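Learning to Sleep in a Quiet House

When we moved out to Nuvcombe in April I thought the hard part would be the boxes. I had lived above a bakery for most of my grown-up life, with the mixers starting up at four in the morning and the delivery vans backing in under my window, and I used to lie there and dream about silence (I mean really dream about it, the way other people dream about the beach). Then we got silence, a whole valley of it, and I didn't sleep for weeks.

I don't know how to describe it to anyone who hasn't made the same move. The first night I heard the refrigerator. The second night I heard the refrigerator stop, and that was so much worse! I lay there waiting for it to start again, and when it did I was wide awake and wondering whether the cheese was all right.

My husband slept like a stone through all of it, naturally. He grew up on a farm near Ladier and says he never once noticed that it was quiet there, and he has been very patient with a wife who wanders around the kitchen at two in the morning eating crackers.
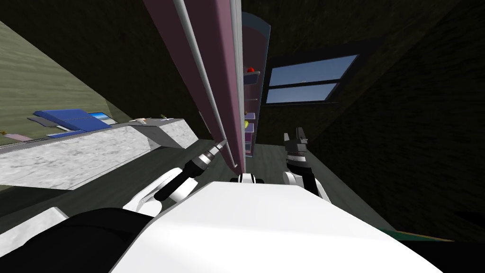
So I did what I always do, and went to the library and came home with more books than I could carry. Some of them were wonderful and some of them made me feel like I was failing at lying down. One wanted me to keep a sleep diary with 40 separate entries a week, and I got as far as the first page before I noticed that I was staying up late to fill it in. Another was all about breathing, which I liked better, though I kept losing track and starting over.

What I did take from the pile was the idea that a noise you're used to can be a comfort, even an ugly one. I'd spent years complaining about those vans, and I think some part of me had decided that if the vans were there, then the world was going along as usual and I could stop keeping an eye on it. Take them away and somebody has to stay on watch.

I tried a few recordings after that. Rain was nice, but it sent me to the bathroom. Ocean waves had a seagull in them that came around on a loop, and once I'd noticed the seagull I could only lie there waiting for him. I tried a train, which my husband put up with for two nights before asking, very kindly, if we might get off at the next station.

In the end I bought a fan. It's a plain old thing from Doležal, the secondhand place on the road out of town, and it has a little tick in it on every turn that I was sure would drive me crazy. It didn't. I've come to love the tick. We run it facing the wall so there's no draft, and on the lowest setting it sounds a bit like somebody stirring a big bowl of something in another room – close enough to a bakery for me, I suppose.

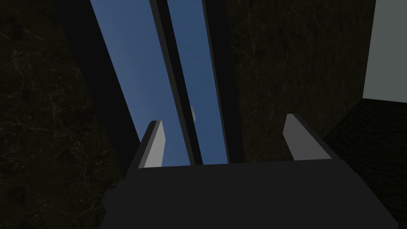
The things that helped, for anyone who is up right now

I know some of you are reading this at an hour when you'd like to be doing something else, so I'll tell you what we changed, and you can take it or leave it.

We moved the bed. It had been under the window, where I could hear every fox in the county, and now it's against the inside wall. I was against this for a long time because of the view, but you can't see a view with your eyes shut, and that's how I hope to be spending my time in there.

I gave up my afternoon coffee and didn't enjoy it one bit. I switched to a tea called Nindum that my sister mails me in big bags, and it tastes like a hayloft, but by the second week I was almost looking forward to it. I put honey in it. I put a lot of honey in it.

I also stopped looking at the clock, and of everything on my list I'd put this one first if I were starting again. I used to do sums all night long. If I fall asleep now I'll get five hours, if I fall asleep now I'll get four and a half, and on and on until the birds. The clock lives in the hallway now, and if I wake up in the dark then it's just nighttime, and that's all I need to know.

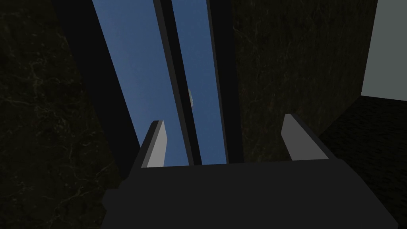 The other thing was going outside in the evenings. We have a loop we walk after supper, down past the church and over the little bridge and back up the hill, and I've gotten to know the sounds along the way. There's an owl in the churchyard and a gate that bangs when the wind is from the west. For a while the gate had me sitting straight up in bed at night, heart pounding, and then one evening I walked past and saw it go, and it hasn't bothered me since.

I still have bad nights. I had one last week, in fact, and I got up and made toast and read 80 pages of a mystery I'd already figured out, and then I went back to bed and listened to the fan tick until it got light. I was tired the next day and a little short with the dog, and the night after that I slept straight through.

A few of you asked about the honey, by the way. It comes from the farm stand at the bottom of our hill, and they've sold out until the next batch, but I'll post when the sign goes back up.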